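About Flustisia

Who we are

Flustisia writes working rules for people who teach robots by hand. We started with two people, one long table and a lot of arguments about how a cup should be picked up. Today we run a small practice space in Bovness, a training course, and a set of house rules that other teams are free to take home and change.

Gunnlaugur Lund came to this from warehouse safety. Svend Gunnlaugsson had spent years fixing grippers and was tired of seeing good hardware held back by sloppy recordings. They met while working on a sorting line at Kjærgaard and kept talking after the job was done. We are still having that same conversation, only with more people in it!

What we do

Most of our work is about everyday handling: folding a towel, turning a bottle, putting a box back where it came from. A person does the task wearing or holding the recording gear, and a robot later learns from what was recorded. Small habits matter a great deal here. How you grip, where you set things down, when you pause – all of it ends up in the data.

Our rulebook is called Urilel. The first version had 204 rules, and frankly it was a pain to read. The current one has 48, in plain words, and we think it is far better for the cutting. New operators get through it in a morning, then spend the afternoon at the table trying to break it.
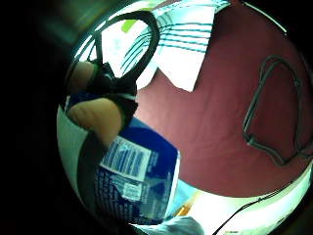 Handling practice with a blue container, sensor straps on the hand.

A few of the rules we care about most

Straps go on before the recording starts and stay put until it ends. If one pinches or slides, stop and say so. A take can always be done again.

Know where your cables are. Before each task, trace every cable with your eyes from one end to the other and keep slack away from the path of your hand.

Move at your own normal pace. People slow down when they know they are being recorded, and the robot will learn that slowness along with everything else.

Keep the failed tries. If you drop something, finish the take and mark it as a drop. We love a well-marked drop.

No mail, medicine labels or family photos on the work surface unless the owner has agreed in writing. Homes are private places, and we treat a borrowed kitchen the same way.

Hands get a break after 13 takes, even if you feel fine.

How the rules change

Anyone who has completed the course can propose a change. We try it at the table for a month, with both new and experienced operators, and write down what got easier and what got worse. Every March we put out a fresh version of Urilel with the changes listed at the front, including the ones we tried and dropped. Svend's glove rule has been turned down twice and he is working on a third draft.

Learning with us

About 100 people have taken the course so far. They have been students, line workers, engineers and one retired baker with the steadiest hands we have ever seen. You don't need a technical background. Come with short sleeves, a bit of patience and questions – we really do enjoy the questions.

The practice space opens at 9 a.m. Visitors are welcome to watch a session or try one, and Gunnlaugur will gladly walk you through the rulebook over coffee.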